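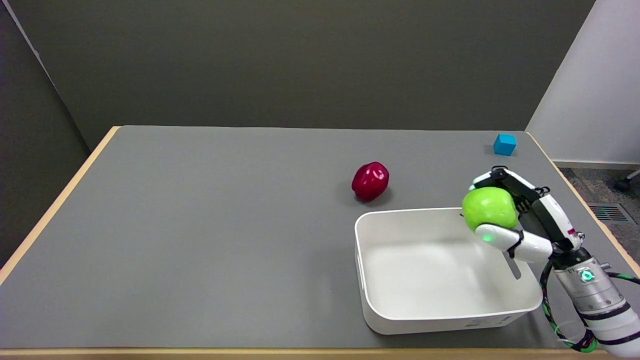

Where should small items go when a shared table is cleared at the end of a session?
They should go into the white bin assigned to that table. Food is the one exception and is placed in the snack basket by the door.

Shared Tables at Mavwood: Revised Clearing Procedure

Beginning in April, all activity rooms at the Mavwood Family Learning Center will follow a single procedure for clearing and resetting shared tables. The procedure applies to the morning and afternoon sessions, to evening classes, and to outside groups that reserve a room through the front office.

Until now, each room has kept its own practice. In the Gallardo Room, materials were returned directly to the wall shelves after each activity. In the Cluseck Room, they were collected in a box and sorted at the end of the day. Families who attend sessions in both rooms told us that the difference was confusing for younger children, and staff moving between rooms reported that counting cubes, picture cards, and other small pieces were regularly found in the wrong set. The inventory completed over the winter recorded 177 pieces that could not be matched to any set on our shelves.

What is changing

Each table will have one open-topped white bin. The bin belongs to the table and should remain there between sessions. It may be moved to any part of the tabletop during an activity, but it should not be placed on the floor or on a chair, and it should not be stacked inside another bin while in use.

At the start of a session the bin should be empty. A group leader who finds items left in it from an earlier session is asked to take them to the sorting shelf before children are seated.

Clearing begins five minutes before the session ends. Children are encouraged to take part and may place items in the bin in any order. Blocks, counters, and cards may go in together; sorting by set is done afterward by staff at the sorting shelf, where the lids and set lists are kept. Once the tabletop is clear, it is wiped with a damp cloth, including the wooden edge, where crumbs and pencil shavings tend to collect. The empty bin is then returned to the table.

Food on activity tables

Fruit is used in several of our early learning activities, most often for naming colors and comparing shapes. A real apple may share a table with blocks during such an activity. When the activity is over, fruit that has been handled by the group should not go into the bin with the blocks, and it should not be returned to the kitchen refrigerator. The snack basket is emptied each evening, and its contents are washed or composted as appropriate.

Play food is treated as a toy and goes into the bin. Group leaders who are uncertain whether a piece is real — the newer play fruit is quite convincing at a glance — are asked to check before clearing begins.

Care of the bins

The bins are washed in warm water with dish soap twice a month and dried fully before they are put back into use. Abrasive pads should be avoided. A bin with a cracked rim should be withdrawn at once and left at the front office with a note giving the room name. There are four spare bins in the supply closet, and replacements may be taken without a request form.

Please do not write directly on the bins or apply stickers to them. Room labels will be issued by the office for those rooms that want them.

Outside groups

Groups renting a room may use the bins but are asked to bring their own materials. Items left behind will be held at the front office for two weeks. The rental agreement has been updated to include the clearing procedure, and groups with an existing reservation will receive the revised page by mail. No additional fee will be charged in connection with this change.

Fendirel Room

The Fendirel Room will adopt the procedure in May, after its shelving has been refitted. Until that time, materials used in the room should continue to be returned to the rolling cart. Sessions scheduled there will meet as planned.

Printed copies of the procedure are available at the front office in regular and large type. Questions and comments may be left at the desk or in the suggestion box in the main hallway.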